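Suture practice pads: fake blood staining, and the cut won't stay closed

Home > Skills Lab Help > Practice Materials
Posted 16 Jul 2024 | Viewed 2849 times | 3 replies

plirley_nights

I am working through a set of suturing exercises at home and at the lab and I keep having two problems with my pads. They are the soft synthetic tissue kind, pale, no printed wounds on them. You make your own incision with a scalpel.

First problem: I add a little stage blood along the cut because our course wants us to get used to working on something that isn't clean. After one session the pad is stained well past the incision. I have tried dish soap and warm water. The loose stuff comes off but a pink shadow stays. If I cut a new line next to the old one it is hard to see where the edges are.

Second problem: after I take the stitches out and try to reuse the same incision, the edges tear. The needle goes in at the old holes and pulls straight through to the cut. This happens with 3-0 and 4-0 both.

What I would like to know is whether the stain can be removed, whether I should be using something other than stage blood, and how many times people use one incision before they move on. I bought a box of Bralent pads in December and there are not many left, so I would rather not throw out a pad after one use if I can avoid it.

Also, does a curved incision make the tearing worse? Mine are never very straight.

memon_bench

The stain is permanent, or close to it. Soft pads take up dye. Stage blood is made to look good on skin and fabric and it has a lot of color in it. Soap won't reach what has already soaked in.

What you can do is slow it down. Wipe a thin film of petroleum jelly on the pad before you cut, staying off the line where the incision will go. Put the blood on with a dropper, a couple of drops at one end, and let it run along the cut. Don't pour it. Rinse with cold water as soon as you finish. If you leave it for 15 minutes while you clean your instruments you have already lost.

Don't use bleach or acetone. Bleach did nothing to the color on mine and left the surface tacky. Acetone ate a hole in it.

We mix our own now. Water, a little corn syrup, and the smallest amount of red food color that still shows. It still marks the pad but it is a lot paler than the bottled kind. It gets sticky when it dries, so again, rinse.

On the tearing: your bites are probably too close to the edge. Measure them for a while. 5 mm from the edge on both sides, and the same spacing between stitches. When you go back over an old incision, put the new stitches between the old holes, never in them. I get two rounds from one cut that way and on a good pad three. After that the edges are too ragged to learn anything from.

stellexfan

just buy the cheap ones and toss them. life is short

old_needle_driver

I ran the supply side of a training room for a few years, so I can add some things to the longer reply, which I mostly agree with.

A stained pad is still a usable pad. Most of the people who worked with us stopped worrying about it after the first week. The color is not the trouble. What you need to see is the two lips of the cut, and you see those by their height and by the light on them. Turn your lamp so it comes in low from one side. The raised edges will throw a small shadow and the wet lip will shine. If your lamp is directly overhead everything goes flat and pink and you will think the pad is ruined.

The pad below has more color on it than I would use with a beginner, and the line of the cut is still easy to follow from one end to the other.
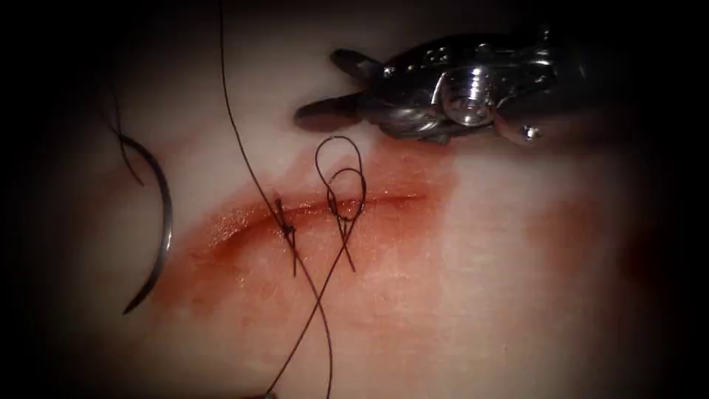
Curved incision on a synthetic pad, stain heaviest along the lips of the cut. Grasper or needle driver at upper right, jaws open.

Look at where the color goes. It is strongest close to the cut and thins out to a pink wash as it spreads. When you plan a second incision, leave the dense part alone and go out to the pale area. I used to tell people to make the first cut near one long side of the pad and work across. If you make it in the middle, as most people do, you use up the best part of the pad with one line.

About curves. A gentle curve does not tear more than a straight line if your bites are at right angles to the cut at each point. The mistake is to keep all the stitches parallel to each other. Then at the ends of the curve the needle goes through at a slant, one side gets a shallow bite, and that is the side that rips. Turn the pad a little as you go, or if it is clamped down, turn your wrist. Practice curves on purpose - you will be glad of it later.

How you pull matters too. Draw the thread through in the direction the needle was traveling. If you lift it straight up off the pad it cuts upward like a wire through cheese. Tie so that the edges touch and stop there. If the surface puckers you have pulled too hard.

Storage: rinse in cold water, pat dry with a lint-free cloth, dust very lightly with cornstarch, and keep the pads flat in a closed box with wax paper between them. Don't stack a stained one directly against a clean one, as the color will move across. A box of 10 lasted us a good while this way, with each pad getting several cuts on each face. Check that yours doesn't have a mesh backing before you turn it over, though. The ones with mesh only work from one side.

Keep one clean pad back for when you want to look at your finished work properly. Do the messy practice on the old ones.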